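Sorneck Notes: The Robot That Stopped Asking for Directions

Longtime readers will remember December, when our room-tidying policy spent most of a demo circling a sock. Mỹ Bùi took that personally. Her new result is the first thing out of the Skidlow group this winter that I'd call good news without clearing my throat.

The old recipe was simple and expensive. Collect 3000 demonstrations, train on all of them, and hope. Mỹ's version uses 900. She throws out any demonstration where the operator dithers (there were a lot, and I'm told several were mine) and trains a small second model to pick which object to go after next. The arm policy only has to worry about the thing it has been handed. Splitting "what" from "how" is an old idea, and the reviewers will say so, at length.

On bedrooms the model had never seen, the old policy finished 59 percent of its runs. The new one finished more than 80, and when it failed it usually failed on the last item, so you could at least pretend it was tired. 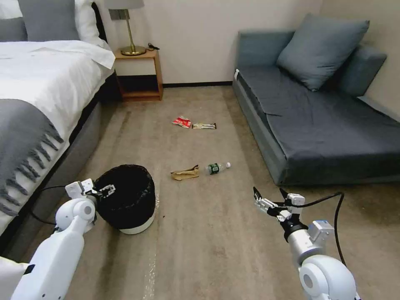
Picking an order matters more than we expected. A person cleaning a bedroom just grabs whatever is closest, and for a while we had the model do the same. Then you get a floor like the one between this bed and the sofa, with a plastic bottle lying right next to a crumpled piece of brown paper, and two wrappers farther back. Go for the paper carelessly and you can send the bottle rolling. The picker now scores each item by how much trouble it could cause its neighbors, a number Mỹ calls "regret" and the rest of us call "the bottle score."

Still unsolved: anything under a bed, and clear plastic in strong sunlight. The Sandberg test rooms have plenty of both. Mỹ wants 5 more weeks there. She has been given three.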